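Robots That Take Things Apart (And Put Them Back): My Visit Report
Enterprise and Engineering module, second year project
Place visited: Menon open day, Sutbridge

Why I picked this visit

We had to choose one visit for the automation project and write up what we learned from it. Most of my group went to the bottling plant at Brornberg because it was closer and there was a free lunch. I went to the Menon open day in Sutbridge instead, mainly as I've built two PCs at home and I saw the words "robot processor swap" on the programme and that was me sold!

It was in December and freezing, and the bus from Clastby takes 52 minutes if you get the fast one. I did not get the fast one. So I missed most of the welcome talk and came in at the back while they were handing out visitor badges, which means my notes on the history of the firm are a bit thin (sorry). What I did get is a whole afternoon of notes on the computer bench, and that's what the rest of this report is about.

What Menon are trying to do

Menon do repair and re-use of office computers. Companies send in their old desktops by the pallet and Menon test them, pull out the parts that are still good and make up working machines from them. At the moment nearly all of that is done by hand. Svatopluk Hrnčiar, the engineer running the bench, told us a delivery can be 1000 machines and there might be several different layouts of case in it, so you can't just teach the robot one set of positions and walk away.

I hadn't thought about that before. In our lectures the robot nearly always does the same thing over and over to the same part. With old computers somebody has already had the case open, or swapped the drive, or left a cable lying right across the thing you want to get to. He said cables are what he moans about most, and having spent a good hour of my life hunting for a fan lead under a graphics card I could only agree with him.

The bench

The bench is smaller than I was expecting. I had pictured a big cage and a yellow arm like in a car factory, but it's a slatted table with the PC laid on its side and the arm reaching down into it from above. The side panel is off so everything inside faces up, and the gripper has two fingers. The demo machine had a DELL logo on the board, and I liked that it was such an ordinary office computer, with the blue plastic clips on the slots and a fat bunch of red, yellow and orange wires by the drive cage. We've got ones very like it in the college library.
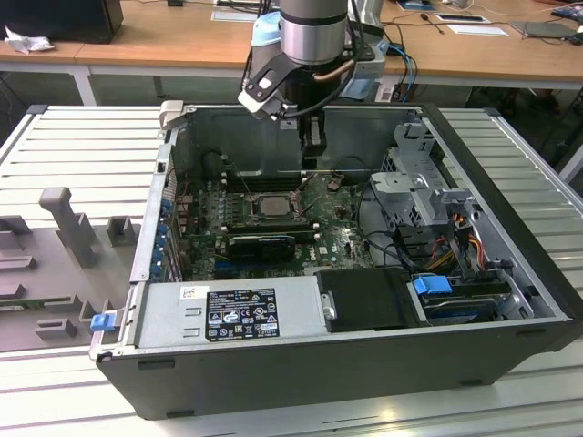
What the steps are

Svatopluk went through the job on a whiteboard first, and I copied it down more or less as he said it. The cooler has to come off before anything else can happen. Then the little lever beside the socket is pushed down and out and lifted, the metal frame opens, and the processor can be picked straight up. Going back in is the same list in reverse, but he drew a big star next to the bit where the chip goes down into the socket. The whiteboard pen was running out so it was more of a ghost star.

The reason for the star is that on this sort of board the pins are in the socket and not on the chip. They're tiny gold springy things and if you drop a corner of the processor on them, or drag it sideways, they bend and you've probably lost the board. When I did my first build I held my breath for this part and my mum thought something was wrong.

Watching it

We were allowed up to the bench in small groups, and there was also a view from a small camera at the gripper, which for me was the best thing of the whole day. You are right down between the memory slots with the socket open in front of you and its lever up. The gripper plates look enormous from there. They're thick black things with silver hex screws all over, and the long middle piece has scuffs along its top edge, so I don't think it leads an easy life. The chip is held at an angle between the fingers, with old thermal paste smeared over the metal lid, and just beyond it are all those gold contacts waiting.

I asked whether the paste matters. He said not for placing it, but it's slippery stuff, and they want the fingers on the sides of the chip and off the lid for that reason. It all gets cleaned before a machine is sold on.

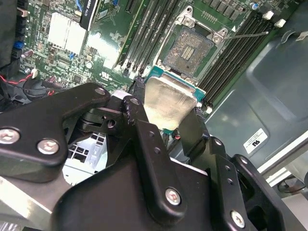 Questions I asked

Is it faster than a person? No, and he didn't pretend it was. A trained person on the repair line does a full swap much quicker. The idea is that the robot could carry on through the evening with the simple machines and leave the awkward ones for the morning.

What happens if it isn't sure? It stops and asks for someone to come over. I think this is a really sensible way to do it and I'd like to use something similar in our own sorting arm, which currently just guesses.

How long did the setup take? They had 72 recorded practice runs for the lever on its own before they were happy to try it with visitors watching. For a lever! Our group did six runs in total for the whole project, so that was a bit of a wake-up.

What I'd change about my own project

Our sorting arm picks up plastic blocks from a tray and drops them in the right box. After the visit I want to do three things to it. I want to move our camera nearer the gripper, as at the moment it's up on a stand and the arm blocks the view exactly when we need it. I want to add a "stop and ask" step. And I want us to do at least 50 runs before we write down any results, even though Callum will complain about it.

I'd also like to try turning some of the blocks on their sides, or leaving a bit of string in the tray, to see how badly it copes. My guess is very badly.

Things I didn't manage to find out

I never got the cost of the arm (I asked, and got a smile). I also didn't see the line where people do the work by hand, as that tour was full by the time I'd got my badge. Svatopluk has offered to answer questions by email, so I've sent him a list and will put his answers in the appendix when they come back.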